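Small-town court news is the best reading there is

I have a new favorite thing and I need to tell everybody about it. Ultthorpe's weekly paper has started running its municipal court column again after 11 years without one, and I have read every word of every installment, some of them out loud to my sister over the phone while she was trying to cook.

If you didn't grow up with a court column, it's a plain list of who stood in front of the judge that week and what happened to them. Mostly it's parking and loud music. But then, tucked between two expired registrations, you get something like the Bindik Street goose.

So, the goose! A man was fined $62 for walking into the Sendik grocery on a Tuesday with a live goose under his coat. He told the judge it was cold out and he only needed onions. The manager asked him to leave, he said he was already in line, and the goose got loose by the dairy case. That's the entire report, four sentences long, and I have thought about it every day since. Did he get the onions? The paper doesn't say!
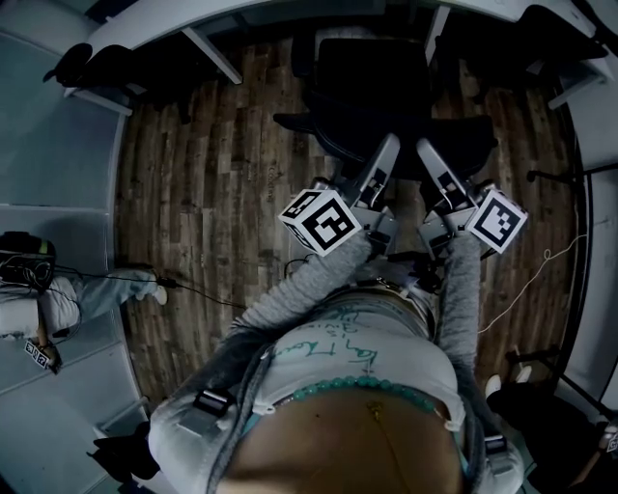 What I love is how flat the writing is. No jokes, no puns in the headline, no reporter nudging you in the ribs. The defendant "stated that the goose was usually calm." A comedy writer could work on that sentence for a month and only make it worse.

The other one I keep going back to is the canoe case. Two brothers took a canoe off the roof of the Chareonsuk restaurant, where it had been sitting as a sign since before I was born, and paddled it across the reservoir at 3 in the morning. It had a hole in it for the light fixture. They made it most of the way (most!) and had to be picked up by the fire department. The judge gave them 21 hours of community service each and told them to put the canoe back, and the older brother asked if he could fix the hole first. She said yes. I drove past last weekend and it's up there again with a very neat patch on the bottom.

I do think about the people in it, for what it's worth. It can't be fun to have your worst Friday printed for a town of 3000 where everyone knows your truck. The paper leaves out names for the small stuff now, which the old column never did, and I think that's the right call. You lose nothing. The goose is the star anyway.

Anyway, the new one comes out tomorrow and I already know there's a case about a borrowed riding mower, because the clerk's docket is posted on the door of town hall and yes, I stopped to read it on my way to get coffee. If your town has a column like this, please send me the best one you've ever seen. Clippings, blurry phone pictures, whatever you've got. I'll read them all.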